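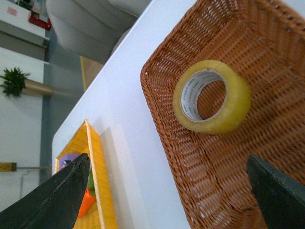

Section 2: Setting up your pull list in Fludon

Okay, you've got Fludon installed and you've told it which comics you read. Now comes my favorite part, the pull list! I've used this thing through two relaunches and one very confusing renumbering, so I'll point out the spots where I tripped.

1. Open Fludon and tap My Shop. Type in your store's code (mine is 3749, printed on the little card they hand you at the counter). If your shop isn't signed up, pick No Shop and everything still works, you just have to email the list yourself.

2. Tap Add Series and start typing a title. Let's say you want Bruvgate. You'll get a bunch of results: the original run, the relaunch, the annuals and the collected editions.

3. Pick the line with the green Ongoing tag. The original Bruvgate stopped at issue 214 and then restarted at 1, and Fludon treats those as two separate series (I subscribed to the dead one and wondered for a month why my box was empty).

4. Choose your covers. The default is Cover A only. If you like variants, tap Covers and check the ones you want.

Caution: Do not check All Covers unless you mean it. Dernilari had a big anniversary issue in April, and "all" really did mean all of them. My shop was nice about it. Yours might not be!

5. Set your crossover rule. This one's a little buried, under Series Options, then Events. You get Ask Me, Always Add and Never Add. I leave it on Ask Me, so when Bruvgate wanders into somebody else's event book I get a message and can decide if I care.

6. Tap Save, then Send to Shop. Wait for the check mark before you close the app. A gray clock means the list is still sitting on your phone.

Note: Changes have to be in by Tuesday at noon to count for that week's order. Anything later rolls over to the next one.

Note: The free version holds 200 series, counting finished ones. If you hit the limit, go to My List, sort by Status and archive the old stuff. Archived titles keep your read marks and your ratings.

If a title won't show up

Try the creator's last name first. Accents used to trip up the search, so if you're hunting for the Kneževič horror books, type it plain as Knezevic and they should pop right up. Still nothing? Use Request a Title at the bottom of the results page and paste in the order code from your shop's catalog. Mini-series sometimes get listed under the publisher's event name, so check there before you send a request.

Once your list is sent, go on to Section 3, where we import your back issues.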